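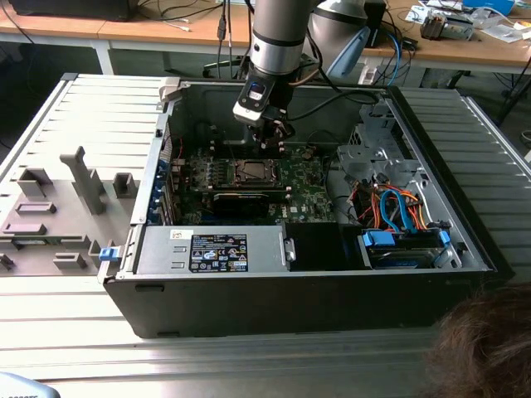

Fig. 3. Bras robotisé au-dessus d'une tour d'ordinateur ouverte, couchée sur le côté.

3. Monter l'exposition itinérante Zundus dans votre salle

Bon, les caisses sont arrivées, vous avez signé le bon de livraison et coché la liste de la section 2. On attaque le montage ! J'ai installé Zundus dans des salles très différentes, une ancienne chapelle, une médiathèque, et même le hall de la galerie Montoya en plein mois de février avec le chauffage en panne, et je vous donne l'ordre qui m'a fait perdre le moins de temps.

3.1 Avant d'ouvrir quoi que ce soit

1. Laissez les caisses fermées dans la salle pendant une nuit entière. Les tirages sont contrecollés et ils n'aiment pas passer du camion à une pièce chauffée.
2. Repérez les prises et l'arrivée du public. Je scotche au sol le tracé du parcours avec du ruban de masquage, ça évite les longues discussions une fois que les vitrines sont debout.
3. Sortez les 17 panneaux dans l'ordre des numéros inscrits au dos et appuyez-les contre le mur, face vers vous, avec une cale en mousse dessous.

Attention : les panneaux 4 et 5 forment une seule image. Si vous les séparez par un angle de mur, la carte des routes du sel devient illisible (je l'ai fait une fois, on m'en parle encore).

3.2 Accrocher les panneaux

4. Tracez une ligne au laser. Le bas des panneaux se place à 70 cm du sol, ce qui laisse les textes lisibles depuis un fauteuil roulant.
5. Vissez les rails, puis suspendez les panneaux en partant du milieu du mur. En partant de la gauche on finit toujours avec un vide bizarre au bout.
6. Serrez les vis antivol seulement quand tout est aligné. La clé est dans la pochette bleue, celle qui est collée sous le couvercle de la caisse A.

Note : si vos murs sont en pierre ou classés, demandez-nous les pieds autoportants. Ils pèsent leur poids, prévoyez deux personnes pour les porter.

3.3 Les vitrines Jamberg

7. Posez les socles et réglez les vérins avant de mettre les cloches. Un petit niveau à bulle suffit.
8. Enfilez les gants en nitrile. Les gants en coton accrochent sur les poteries, j'ai arrêté de m'en servir.
9. Placez les objets d'après les gabarits en papier rangés dans chaque tiroir, puis retirez le gabarit en le faisant glisser vers vous.
10. Descendez la cloche à deux, bien à plat, et fermez les deux serrures.

Attention : ne mettez jamais une vitrine en plein soleil, même derrière un store. L'intérieur chauffe très vite et la cire des sceaux y est sensible.

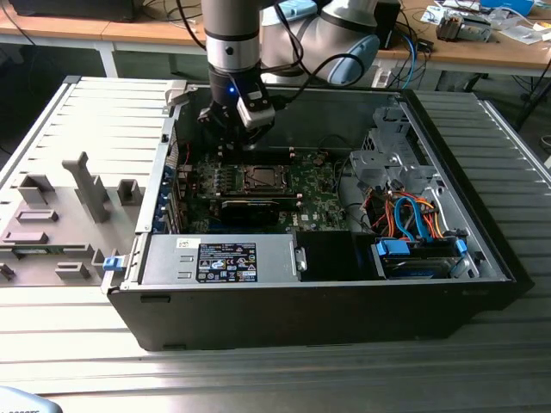 Une fois les vitrines fermées, n'y revenez plus sans une bonne raison ! Si une étiquette est de travers, notez-la et corrigez tout en une seule ouverture, le soir, quand la salle est calme. Arnulfo Huamán, qui a dessiné le parcours, préfère une étiquette un peu penchée à une cloche qu'on soulève trois fois dans la journée, et je me suis rangé à son avis.

3.4 La lumière

11. Réglez les spots sur 4000 K pour les panneaux. Pour les textiles de la dernière salle, baissez l'intensité au minimum confortable et laissez-la là.
12. Faites le tour à hauteur d'enfant, accroupi s'il le faut, et cherchez les reflets dans les cloches. Tournez les spots petit à petit, un quart de tour change tout.

3.5 Les audioguides Vanico

13. Branchez la station de charge la veille de l'ouverture. Les voyants passent au vert l'un après l'autre, soyez patient.
14. Choisissez la langue par défaut dans le menu Accueil, puis validez deux fois. Oui, deux fois, sinon l'appareil repart en anglais au redémarrage.
15. Faites le parcours complet avec un casque sur les oreilles. Si une piste se déclenche trop tôt, la balise est sans doute trop près de la voisine : éloignez-la d'un bon pas et recommencez.

Note : le livret de visite est fourni à 270 exemplaires. Pour une grosse inauguration un dimanche, pensez à en recommander avant, l'imprimeur ne fait pas de miracles.

3.6 Dernier tour avant l'ouverture

16. Rangez les clés, les gants et les gabarits dans la caisse A, et gardez cette caisse dans un local fermé.
17. Photographiez chaque mur et chaque vitrine, puis joignez les photos au constat d'état de la section 5. C'est ce document qu'on ressortira au démontage, alors remplissez-le tout de suite, tant que vous avez tout en tête.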